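Folding and Storing Clothes: Frequently Asked Questions

Last updated 19/11/2024

On this page we collected the questions which the guests and long-stay tenants of Skullcombe House send us most often about clothes: how to fold them, where to put them, and what to do with the difficult ones. The answers are written by Fatemeh Zarei, with additions from Philomena Acheampong of the laundry room. If your question is missing, please write to the front desk and we will try to add it.

Folding on the bed

Why do you recommend the bed for folding and not the table?

The tables in our rooms are small, and a coat or a long jacket hangs over the sides. When a sleeve hangs down, its weight pulls the rest of the garment and your fold becomes crooked. On the bed everything lies flat at the same level. You also don't need to bend so much if you sit on the edge.

Should I make the bed first?

Yes, please. Pull the sheet tight and put the blanket away or fold it down to the foot of the bed. If the bed is not made, the bumps under the clothes make false creases. A light sheet has one more advantage for dark clothes – you can see the outline of the garment clearly, and you notice lint or a loose thread which was left behind.

I am afraid that dark clothes will leave color on the sheet. Is it a real danger?

It can happen with new clothes, mostly with black and dark blue. We suggest a simple test. Take a white cloth, make it a little damp and rub it on the inside of the hem. If the cloth stays white, you can fold on the sheet without worry. If it takes color, put an old towel between. Sheets that are stained by clothes can be brought to the laundry room, and Philomena will try to save them, but she can't promise it.

Can I leave the piles on the bed when the room is cleaned?

You can, but the cleaning staff will not move them, so the sheets will not be changed on that day. It is better to place the piles on the chair or in the open part of the wardrobe.

Black jackets and smooth fabrics

My black jacket is smooth and a little shiny. Can I fold it like a sweater?

It is possible for a short time, but we don't advise it for storing. Leather and coated fabrics keep a sharp fold for very long, and some coatings can crack exactly on this line. If you have a hanger, use a wide one. If you must fold, make as few folds as you can and make them round. A rolled towel inside the fold helps a lot.

How do I know if it is leather or a coated fabric?

Look first at the label inside, usually it is on the left side seam or at the neck. If the label was cut out, look at the back side of the material at an unfinished edge, for example inside a pocket. Leather is a little hairy there, and coated fabric shows a weave or a knit. We can't tell it from a photo which is sent to the desk, so please don't be disappointed when we answer only "maybe".

In which order should I fold it?

This is the order that we use in the laundry room:

Close the zipper or the buttons, but leave the top one open.
Lay the jacket with the front side down and smooth it with your flat hand from the center to the sides.
Bring one sleeve across the back, straight, and then the other one over it.
Place a rolled towel across the middle.
Bring the bottom part up over the towel, without pressing.
Turn the jacket over and straighten the collar.

The smoothing is where most people hurry. Smooth fabric makes highlights on each small ridge, so you can use the light of the window as your helper. Stand so that the light comes from the side and every fold that you didn't want will show itself as a bright line. Move the material from this line to the nearest edge, slowly, and lift it a little when it doesn't want to slide.
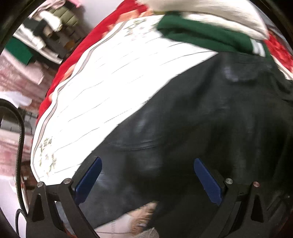

It is also good to take the seams as your guide. Many jackets have a seam across the body or curved panels, and a fold which runs beside a seam looks much cleaner than one which crosses it at an angle. Don't fold exactly on the seam itself. There the material is already thick, and the thread gets tired if it is bent in the same place for a whole season.

My jacket slides away when I try to fold it. What am I doing wrong?

Probably nothing. Smooth material has little grip, especially when the lining is smooth too. Hold it at two points which are not too far from each other, gather a small part and lift only this part. If you take the whole jacket at once, the rest will slide down from the other side. A cotton towel under it also holds it in place.

May I iron the creases out?

Not on leather and not on a coated fabric, please. Hang the jacket in a room which is not too cold and give it a few days. Most light creases become weaker. For deep creases ask a cleaner who works with this material. The irons in the laundry room are for cotton, linen and mixed fabrics only.

Sorting

How should I sort before I fold?

Everybody has an own system, and ours is not better than yours. For a room with one wardrobe we sort by how the thing will be kept: hanging, folded or rolled. Sorting by color comes second. Kwadwo Gbeho, who has lived here since the house was opened, sorts only by color and he finds everything faster than we do.

All my clothes are black. How do I find the right piece in the pile?

We get this question more often than one would think! Some ideas from tenants:

Fold each kind of garment to a different width, for example pants narrow and sweaters wide.
Sew a short colored thread on the inside of the label.
Put one colored piece between two groups. A green T-shirt between black sweaters and black pants is seen at once.
Keep the shiny and the dull fabrics apart, because they also rub on each other.

What do I do with the clothes which are worn once but not dirty?

Don't put them back with the clean ones. Each wardrobe has a hook on the inner side of the left door, and this is its purpose. Smooth jackets can be wiped with a soft cloth before they go back on the hanger. Empty the pockets too – a forgotten pen makes a shape in the material.

Wardrobes, boxes and covers

How much space do I get?

Each room has one wardrobe with 14 hangers and one drawer below it. Long-stay tenants can borrow one Dronitz storage box from the desk. It fits under the bed if you use it with the flat lid. The box with the high lid doesn't fit, we tried it with every bed in the house.

Can I get more hangers?

Yes. Wide hangers for jackets and coats are kept separately, and you can have two without payment. The thin wire ones we don't give anymore, as they leave points on the shoulders.

Are plastic covers good for a black jacket?

For carrying it on a rainy day, yes. For storing, please no. Air must reach the material, and some coatings become sticky when they lie against plastic for months. Use a cotton cover or an old pillowcase with a hole cut for the hook. We sell the Lumero cotton cover at the desk for 9 dollars, but the pillowcase does the same work.

Where can I leave my winter clothes in the summer?

There is a dry storage room on the ground floor. You can leave one box or one suitcase there for 90 days, and after this you can ask for more time. Please write your name and your room on it. Obed Agyeman keeps the list and the key, and he is at the desk in the mornings from 8 o'clock.

Should everything be washed before it goes to storage?

Everything that can be washed, yes. Old sweat and food attract moths even when you see no stain. Leather and coated clothes should be wiped and aired. They must be fully dry before you close the lid, and for this one night on a hanger is normally enough.

Laundry room and help

Can somebody fold my clothes for me?

The Wumbei service folds and returns the clothes which were washed with us. They don't fold clothes from the room, and they don't accept leather. If you can't fold because of an injury or for another reason, speak with Philomena and she will find a way.

Do you give folding lessons?

In November we have a small evening in the laundry room, where Finbarr Kavanagh shows how to fold shirts, jackets and fitted sheets. It is free for tenants. Bring one garment which gives you trouble. Last time the fitted sheets took almost the whole evening, so this year the jackets come first.

I found a garment which is not mine in my pile. Where do I bring it?

To the shelf beside the laundry room door. Please fold it in a simple way and don't put it in a bag, so the owner can recognize it. After some weeks the things from the shelf are given away, so look there soon if you miss something.

My jacket was damaged in the laundry room. Whom do I write to?

Write to the desk on the same day if possible, and keep the jacket as it is. Don't try to clean or glue it. Tell us which machine or which rail you used and add the text of the care label if there is one. Philomena reads these messages herself and will invite you to come down with the jacket.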